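The Board on the Counter

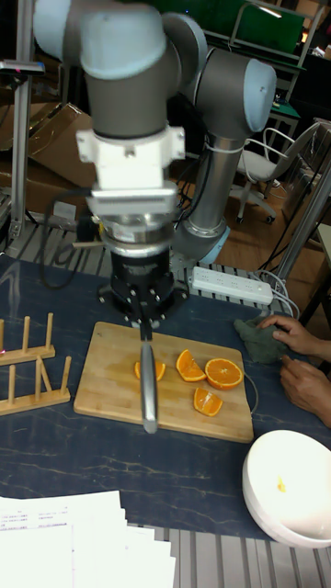

A wooden cutting board on a dark blue, marble-patterned tabletop.

Lihua Lu bought her first good cutting board in December, after years of using thin plastic ones that slid around the counter. It cost $84 at a kitchen shop in Tisham. She still oils it once a month.

Boards like hers are a large part of the work at Kodavlow, a shop run by Boyang Zeng. He sells 400 a year, most of them maple, and he repairs old ones for customers who bring them in split or warped.

The usual cause is the sink. A board left to soak takes in water on one side, swells and then cracks as it dries. Zeng tells buyers to wash both faces with warm water and a little soap, wipe the board down, and stand it on edge overnight.

Food-grade mineral oil goes on next, and it needs a few hours to sink in. Olive oil turns sticky and starts to smell. Deep knife marks can be sanded out by hand, which takes about 3 hours on a large board.

Lu keeps a second, smaller board for raw meat. Her mother used one board for everything and scrubbed it with salt and half a lemon. Lu does that too, mostly for the onion smell.

Zeng's repair list is full through the spring.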